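The planner was wrong for eleven hours before it was right, and Halima Shemweta slept through most of them.

She runs the planning side at Briltura, a small shop that writes manipulation software other people put in their robots. Their stack is called Sivunero. Perception at one end, a grasp scorer in the middle, a motion planner at the other end. Lots of glue. The glue is where the bugs live, she says, and she has a spreadsheet to prove it: 94 open tickets on the day I visited, most of them tagged "handoff."

Handoff meaning the moment one module passes its guess to the next. Perception says there is an object, so wide, so tall, tilted like this. The scorer picks a grip. The planner finds a path. Each step trusts the one before it a little more then it should.

"Perception gives us a number and a confidence," Shemweta told me. "For two years we threw the confidence away. We just threw it away."

Not any more. The new release carries it all the way down to the controller, which slows the arm when the numbers get shaky. Simple idea. Took 3 rewrites.

See-through objects are the worst of it. A depth sensor can look right through a clear wall and report the counter behind. Simulated sensors can be taught the same bad habit, and Nusrat Herath spent most of the summer teaching them. Her noise model, Prostia, punches holes in the depth map wherever a surface is glassy. Early versions punched holes in everything. One build couldn't find a kitchen counter.

The team runs 1,677 simulated kitchens a night. Counter material, lighting, clutter, all shuffled. Failures get replayed in the morning over coffee, at quarter speed, with the planner's log scrolling down a second monitor. It's slow going. Herath likes it. Shemweta does not, and says so.

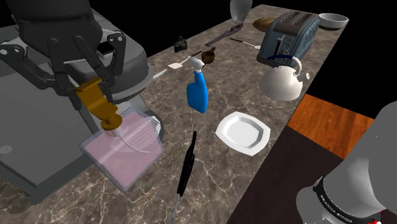 **HAQUE, 30/09/2023** — Replay morning. The pink container on screen is the kind of thing Prostia was written for: clear walls, a thin curved tube or line inside, a gold-colored fitting between the black fingers. Grip the fitting and the scorer gets a solid surface to reason about. Grip the walls and it's guessing.

Then there's everything else on the marble. The spray bottle, the plate, the black-handled tool standing up near the front. The collision checker wants all of it padded, and padding costs room. Herath would shrink the margins where confidence is high. Shemweta wants to leave them alone until the October release is out the door. They have had this arguement before, you can tell. It goes fast and no one raises a voice.

Herath pulls up a plot. 300 replays, planned clearance against padding. She talks, Shemweta reads the axis labels and asks for the log scale. A compromise of sorts: the smaller margins go in behind a flag, off by default, and get a week of nightly runs.

Herath is already typing the ticket. Tagged "handoff," naturally.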